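What I've Learned From Letting Out a Beach House
Speaker notes, holiday letting owners' night, 2024-07-30
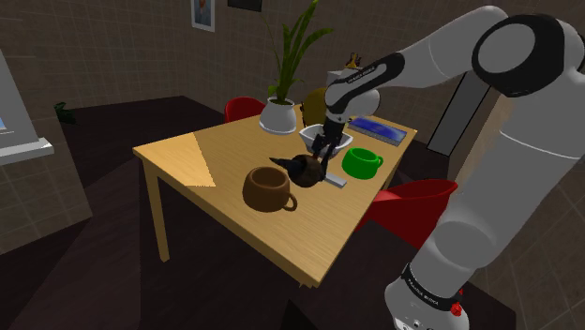
Opening

Thank Naveen for the intro. Check they can hear me up the back.

Right, so I've got a three-bedroom place at Murnik, second street back from the water, and I've been letting it to holidaymakers for six summers. I'm no expert, I just wrote everything down. Deepak asked me to talk about the listing, the pricing and the guests, in that order, and to leave time for questions because Catríona has a pile of them already.

Quick show of hands – who's got a place let now, and who's still thinking about it? (If it's mostly thinkers, spend longer on the money bit.)

The listing

My first listing was terrible. I called the place "a coastal haven" and didn't mention that the driveway is steep enough to scrape the front of a low car. First guests turned up in a low car. You can guess the review.

So now the steep driveway is in the second paragraph. So are the outdoor shower, the single bathroom and the fact that you can hear the surf club on a Saturday – no, cut that, just say "on a big night". I thought bookings would drop off and they didn't. What dropped off was the phone calls.

Things people ask me before they book, so put the answers in the ad: how far to the sand on foot with a toddler, is there a proper barbie, can they bring the dog, are linen and towels included, is there somewhere to rinse and hang wetsuits. Nobody has ever asked me what colour the lounge room is.

Read out the old first line and the new first line. Wait for the laugh. If there isn't one, move on!

Pricing

Okay, money. My peak week in January goes for $1,467 for the first four nights, and people pay it without blinking. The same four nights in winter I used to list at $1,189 and it sat empty, year after year, with me grumbling about it.

Sarita Katiyar (she's over by the tea urn, give her a wave) talked me into a three-night winter minimum and a $200 credit for anyone coming back a second time. I was dead against the credit. I've now got two families who come every winter and they leave the place cleaner than I do.

Cleaning fee. I charge it as a separate line, and I know some of you fold it in. Mine went up by $50 last year and I wrote to my regulars first. One grumpy reply, and she still booked.

Mention the calendar software here. I use Lirnex, Sarla uses Brastard, and we've argued about it over many a cuppa. Either will stop you double-booking. A paper diary will not, and yes, I did that, two families with eskies on the one verandah. Keep this story short, I always go on too long.

Guests

I send one message the day before with the key safe code, the bin night and my mobile number. One. I used to send four and people stopped reading them.

The house folder is down to two pages. Hot water, wifi, which neighbour to see about a lost boogie board, what to do if the power trips. There was a page on local history and I was very proud of it, but it only ever got used for scoring Scrabble.

On bonds: I've kept part of a bond once, for a flyscreen door. Everything else has been a broken glass or a missing beach towel and I've let it go. Others in this room will disagree, and Deepak does, loudly, so throw to him for a minute here if we're running ahead.

On reviews: reply to the bad ones the next morning and never that night. Read my reply to the driveway bloke. (Both versions if there's time, the unsent one is better.)

Using an agent

I had the place with Nautiyal for the first two summers and they were good to deal with. I took it back because I live twenty minutes away and I like meeting people. If you live four hours off, pay someone. You don't want to be ringing plumbers from another town on a public holiday.

Ask them three things: who does the cleaning, who answers the phone after six, and can you block out your own weeks without a fight.

Questions

Catríona first. Then anyone about insurance – I'm not the person, send them to Sarla Bisht, who has the forms with her. Leave the sign-up sheet on the front table and remind them to stack the chairs.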